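How a Robot Hand Picks Things Up
A build from the Jostodow workshop, explained for readers aged 8 to 12

A robot hand has no muscles. It has motors, and each motor does one job: it turns. To make a finger bend, the turning has to be changed into pulling or pushing. Many hands do this with a cord that runs along the inside of the finger. When the motor winds the cord in, the finger curls. When the motor lets the cord out, a spring opens the finger again.

The hand is joined to an arm. The places where an arm bends or twists are called joints. The arm carries the hand to the right spot, and the fingers do the gripping.

Before it closes, the hand needs to know three things:
Where is the object?
How wide is it?
How hard can it be squeezed?

The last one is difficult. A bottle of water can tip over. A drink pouch is soft and changes shape when it is pressed. A bag of marshmallows is wide but very light. One grip will not suit all of them, so the builders use a mix of objects for practice – some soft, some stiff, some with odd shapes.

Our control program is called Etix. It checks the force on each fingertip 400 times per second. If the force gets too high, the motors stop. Shufen Long wrote the first version in May, and it checked only 20 times per second. It crushed a lot of paper cups.

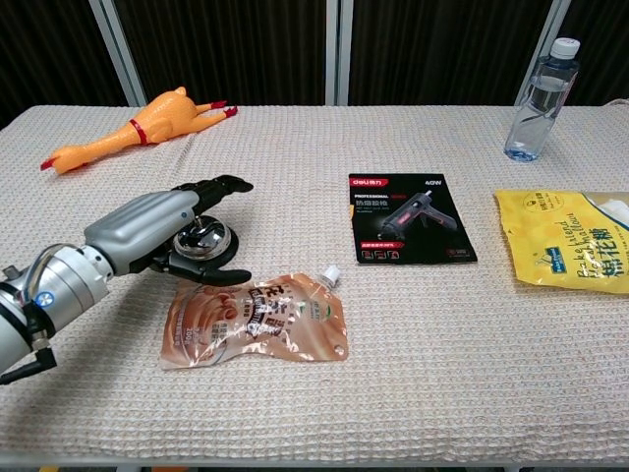 Thodoris Lazaridis wrote in to ask why the fingers do not just close as slowly as possible, so that nothing is ever crushed. Slow fingers do help. But a finger can press too hard at any speed if it does not know when to stop, so the force check is still needed.

Try it yourself: put on thick gloves and pick up a grape, then a coin. Your fingertips feel less through the gloves. Note which object was harder to lift.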